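How Our Robot Club Taught a Robot Arm to Pick Up a Bowl

Hi! I'm in a robotics club in Vornville, and every week I get to hang out with a robot arm. Yes, a real one. Some kids at school think that means we build walking, talking metal people who do our homework. I wish! Our robot has one arm, no legs, and no idea what homework is. We call it Flelau, and this year we entered it in the Pavholm Tidy-Up Challenge.

What's the challenge?

Your robot has to clear a table. Easy, right? You could do it half asleep. But think about what you do when you pick up a bowl. You look at it, you reach out, you open your hand just wide enough, and you squeeze. Squeeze too little and the bowl slips. Squeeze too much and it shoots across the room (ask me how I know).

You learned all that when you were a baby. A robot starts out knowing none of it.

So how does a robot learn?

There are lots of ways, but our club teaches by showing. One of us steers the arm through the whole job, from start to finish, and the computer saves every little move. We call each one a "demo." Then we do it again. And again! We had 851 demos saved by the end of June, and I did so many of them that I started reaching for my cereal like a robot.

After that, the computer goes through all the demos and looks for patterns. When the bowl is over here, the arm went like this. When the bowl is over there, the arm went like that. If it gets enough practice, it can make a pretty good guess about a bowl in a spot it has never tried before.

Why does it need a camera down there?

Try this at home. Put a cup on the table, close your eyes, and try to pick it up by the rim. Hard! Now open them and try again. Your eyes keep fixing your aim the whole time your hand is moving.

Flelau needs to do that too, so it has a small camera at its wrist. The camera rides along wherever the arm goes, and when the arm tips sideways, the whole room tips with it. I got a little dizzy the first time I watched – kind of like a roller coaster, only slower. What I like best is the moment when the big black finger is just above the rim of the pink bowl. The finger has tiny ribs all over it, a bit like corduroy pants, and fuzzy little specks stuck along the bottom.

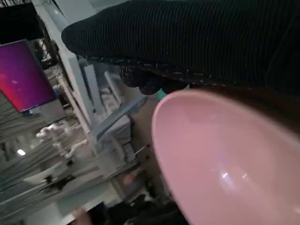

Words to know

Gripper: the robot's hand. Some have two fingers, some have more, and some use suction, like a tiny vacuum cleaner.

Rim: the edge that goes around the top of a bowl or cup.

Demo: one full try at a job, saved so the computer can learn from it.

Try it yourself

You need a friend, a plastic bowl, and a pair of kitchen tongs. You're the robot, so shut your eyes and hold the tongs. Your friend tells you where to go, using only the words left, right, up, down, forward, back, open, and close. See if you can lift the bowl in 3 tries. Then trade places – being the boss is harder than it sounds!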